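About Plevcombe Robotics

Plevcombe Robotics develops two-armed service robots for cleaning and light housekeeping. The company was founded by Ferenc Kerekes and Barnabás Erdős and works from a single site in Itcombe.

Our Safety Record

In November, an Adix unit under test lost grip force in its left arm and dropped a loaded dustpan from shoulder height. A technician standing inside the marked area was struck on the foot and bruised. The arm did not stop, as the controller still reported a closed grip.

Testing was halted the same afternoon. The Prajapati review, named for the engineer who led it, traced the fault to a worn connector and to a software check that trusted the last good reading — a weakness we should have found earlier. The review made three recommendations, and all have been adopted. Grip force is now read independently at both arms, the arm halts on any lost signal, and each unit must complete some 200 lifts before staff may work beside it.

Dustpan handling remains part of the test program.

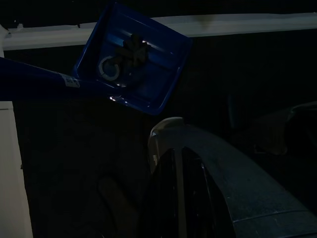
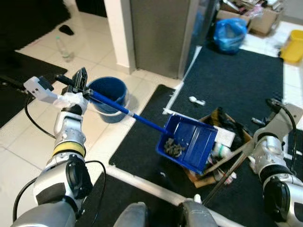
Reporting a Concern

Any employee, client or visitor may ask for a test to be stopped. Concerns are received by Barnabás Erdős and answered in writing. A copy of the review is available at the Itcombe office on request.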